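BACKLUND TABLES DROPS THE GLASS TOP, ADMITS CUSTOMERS WERE RIGHT

Joltarstead furniture maker returns to plain wood after a four-year detour

JOLTARSTEAD, October. Backlund, the family-sized furniture company that spent four years persuading its customers to eat dinner off smoked glass, announced today that it will stop doing so. Starting this month every dining table the company sells will have a wooden top, in pale finishes, with the grain left where people can see it.

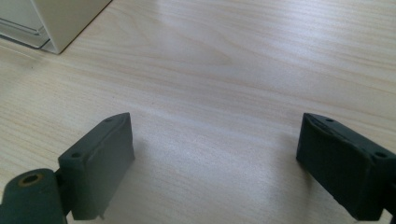
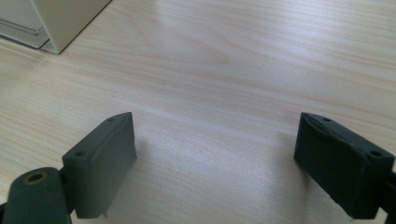 The new line is called Brudcombe, after the road the workshop is on. Other names were considered at length and at some expense, and the company would prefer not to list them.

"We had a very good wooden table, and we stopped making it," said Bilal Obeidat, who runs Backlund and signed off on the glass. "I remember the meeting. There was a slide that said 'Wood Is Over.' I have since asked to see that slide again and it can't be found."

The Brudcombe table comes in two sizes. The smaller seats four, or six if they are fond of each other. The larger seats eight and will not go up a spiral staircase, a fact the company is putting in its press release because it was left out of the last catalog and led to a long Saturday's worth of phone calls. Both sizes have two finish options, a matte oil and a satin lacquer. The oil feels nicer. The lacquer forgives more. Households with children under ten tend to order the oil and call back for the lacquer.

Backlund was founded as a repair shop for church pews and moved into dining tables when the supply of broken pews ran low. For most of its history it made one table, in one shape, and sold it to people within driving distance. The glass range, sold under the name Clarity, was meant to change that. It did bring in customers from farther away, many of whom wrote to say they could now see their own knees during meals.

Clarity tables also showed fingerprints, crumbs, the undersides of plates, and the dog. The company answered these complaints with a free microfiber cloth, then with a larger free microfiber cloth. A remaining stock of cloths is available at the showroom counter to anyone who wants one. Please want one.

"I'd get a call and the person would start by saying how beautiful it was," said Hussam Rawashdeh, head of the workshop. "Then there would be a pause. After a while I learned what came after the pause."

Rawashdeh kept the old wooden patterns in the rafters through the whole Clarity period, against a written instruction to clear them out. The instruction came from Obeidat. Both men say they have discussed it and that the matter is closed, although the patterns have now been framed and hung in the front office at Rawashdeh's suggestion.

The new table differs from the old one in ways that longtime customers may or may not forgive. The legs bolt on from underneath with four bolts each, so that the table can be moved by people who are renting. The corners have been eased to a softer radius, following a review of where the previous table tended to meet the human hip. The apron under the top is shallower and leaves more room for crossed legs. There is no drawer. The drawer on the old model held takeout menus and one birthday candle in every home the company has ever visited, and Rawashdeh felt that people could find somewhere else for these.

Finishing is done with a low-odor product from Flutov, a coatings supplier that Backlund has used since its pew days and briefly stopped calling when it moved to glass. Relations have been restored. A fruit basket was sent.

Care instructions have been cut from nine pages to a single card. The card says to wipe up spills, to use a mat under anything straight from the oven, and to stop worrying about the first scratch once it has happened. An earlier draft of the card said that marks would "tell the story of your home." That line was taken out by the workshop, who have seen some of those stories and spent whole afternoons sanding them off.

Owners of Clarity tables have not been forgotten, much as a few of them have asked to be. Any Clarity base in good order can be fitted with a Brudcombe top. Customers should measure the base before ordering, then measure it again, then send a photo with the tape in it. The glass can be brought back to the showroom, where it will be accepted without comment. Staff have been spoken to about this.

Prices will be posted at the showroom and in the new catalog. They are higher than the last wooden table and lower than the glass. Lead time is currently eight weeks, up from six, which Backlund puts down to strong early interest and to Rawashdeh, who declines to be hurried and has the framed patterns to back him up.

Brudcombe tables can be seen at the Joltarstead showroom from 10 a.m. Visitors are welcome to sit down, lean on things, and put a coffee cup wherever they like. Coasters are provided but will not be mentioned.

About Backlund

Backlund makes dining tables in Joltarstead. It has also made benches, a glass period, and one lectern. It ships to most places that have a door wide enough.

Press contact: Bilal Obeidat, Backlund, Brudcombe Road, Joltarstead. For questions on wood, ask for Hussam Rawashdeh, preferably before lunch.

Recent releases

Backlund extends showroom hours, regrets earlier hours
Clarity owners: your second, larger cloth is on its way
A note on spiral staircases
Backlund introduces Clarity, the last table you will ever need
Bench recall completed; all benches accounted for except one
Flutov and Backlund renew supply agreement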